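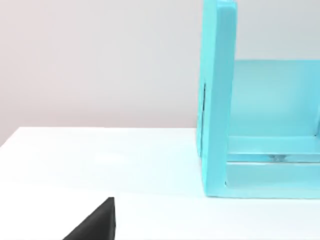 *Turquoise shelf on a plain white table, simulator view.*

I came home from the Rorov open day (October 2018) with kitchen tips, of all things! Justinas Stankevičius ran the demo and let us pester him for a good 18 minutes.

First tip – clear the counter before you start. I tried it with my mugs that night and chipped none. 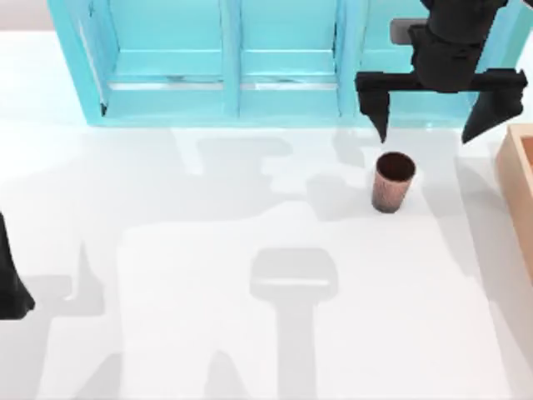

Second, keep your cup in front of the shelf and leave room above it for your hand. Reaching over a box of onions is how I lost my last good one (back in February, still sore about it).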